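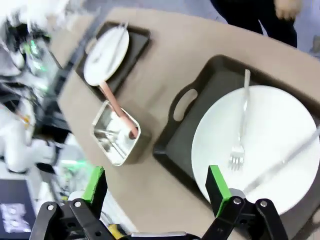

Huiling Du wrote to me after my last post that a tray is only a way to make people eat alone at the same table. Everybody gets an island, she said, and then no one passes the bread. I thought about her sentence for several evenings while I set our table, and I want to answer it properly, with some examples from my own kitchen.

When I was a child we had no trays. We had one big dish in the middle, and the hands of my uncles were longer than mine. I learned to eat fast. My mother put the forks in a glass, and you took one if you wanted one. So I understand what Huiling misses, and sometimes I miss it also.

But in our apartment in Kollton the kitchen is at one end and the table is at the other end of a corridor, and between them there is a step. I have walked this corridor with a plate in each hand and a fork between my fingers, and I have gone back for the knife, and then again for the salt. My husband's cousin Jihad Karaki stayed with us in April and he watched me do this for two evenings. On the third he came home with black trays, a large one and a small one, from the shop Clornevell near the bus station. He did not make any speech. He put them on the counter and went to wash his hands.

The large tray takes a dinner plate with the fork and the knife, and the edge is high enough that nothing slides off at the step. It has a hole in the short side to put the fingers through, and I did not know how much I would like this. Before, I carried trays by pressing them from the two sides, like an accordion. Now my fingers have a place to go. The small tray is for a smaller plate, for somebody who is not very hungry, or for the salad.

I lay the fork and knife on the plate itself while I carry it, if the plate is still empty. I know that this is not correct. Nuria Gudeta, who grew up with a very strict aunt, told me that the fork must arrive at the table before the plate does, and on the left. In a restaurant I would agree. At home, a fork on a plate stays on the plate, and a fork beside a plate goes for a walk. When I reach the table I put everything in its correct place, or I tell myself that I will do it.

For serving I use steel containers, the square kind with the round corners. I bought 5 of them in different depths and I use them for everything: chopped onion, yogurt, rice for the next day. I bring one to the table as it is, with a spoon standing in it, and I do not change the food to a nicer bowl. This was difficult for me in the beginning. A guest should have the nice bowl! Then I counted in my head the bowls I wash after a dinner for six people, and the steel container became nice enough.

It is also my answer to Huiling. The container does not sit on anybody's tray. It stands on the bare table, and if you want the yogurt you must ask for it, or stretch your arm over your neighbor, as my uncles did. The bread basket is the same. So we have the islands, I accept this word, but the boats are still going between them.

One thing I have not solved is the place to store the trays. They are too wide for our drawer and too tall to stand under the shelf. For the moment the large one is behind the toaster and the small one is on top of the refrigerator, where I forget it. Imad Nimri from the second floor keeps his in the oven, and he has already baked one by mistake. He recommends to me a wall rack called Okitz, but our wall is old and I do not trust it with screws.

About washing: I wipe them with a soft cloth and a little soap, and I dry them immediately. On black you see every drop. If I leave them to dry by themselves there are white spots in the morning, and then I have to do the work twice. For the spots I put a little vinegar on the cloth.

Huiling is coming to eat with us next month. I will give her the large tray, and I will put the bread at the far end of the table.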